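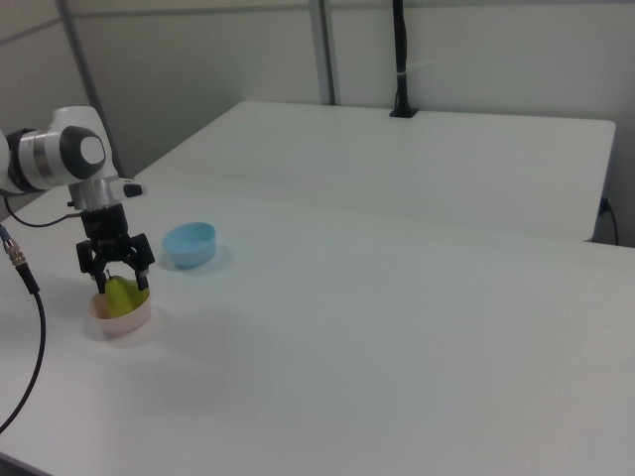

Figure 1. Gripper closed around a green pear above a white tabletop.

Skiso: Design and Evaluation of a Mobile Word and Dice Game
Final Project Report, Interactive Media Program
Project group: Elter

1. Introduction
This report presents the design, development and evaluation of Skiso, a free mobile game for Android phones. Skiso combines a word puzzle with a simple dice battle. The player rolls a set of letter dice, forms a word, and uses the value of that word to attack an opponent on a map of the island of Sindside. The project was carried out over one semester. Its purpose was to examine whether a short tutorial or a longer, story-based introduction leads more new players to finish the first chapter.

2. Game Design
A match in Skiso takes between two and four minutes. Each player begins with six dice and may replace up to two of them per turn. Longer words cause more damage, but they also use up dice that could be saved for defense. Early paper prototypes allowed players to save an unlimited number of dice. This made matches slow, and the limit was set at three.

The Sindside map contains 21 locations, grouped into four chapters. The group first planned a trading system between locations. It was removed in March when it became clear that the menu screens could not be completed on schedule.

3. Development
The game was built in a general-purpose 2D engine. The word list was prepared by hand from an open dictionary and holds 2836 entries of three to seven letters. Proper names and abbreviations were excluded. Opponent difficulty is controlled by the Konstantinidis table, named after the course lab in which it was first drafted. The table sets the longest word an opponent may play at each location. Two versions of the opening were prepared: version A, with four tutorial screens, and version B, with an illustrated story and guided match.

4. Evaluation
The test build was installed by 387 players, who were assigned to one of the two versions at random. Together they played 2106 matches during the test period. Players of version A reached their first full match sooner. Players of version B were more likely to complete the first chapter, although many skipped the later story pages. Written comments most often mentioned rejected words, followed by the small size of the dice on older phones.

The test build did not record the time spent on individual screens. The group is therefore unable to state which part of the story introduction influenced completion.

5. Further Work
The next version should merge the two openings, with a single story page placed before the guided match. The word list requires a second review, particularly for plural forms. Larger dice have already been drawn but have not been added to the build. The defense rules will remain unchanged until the revised opening has been tested.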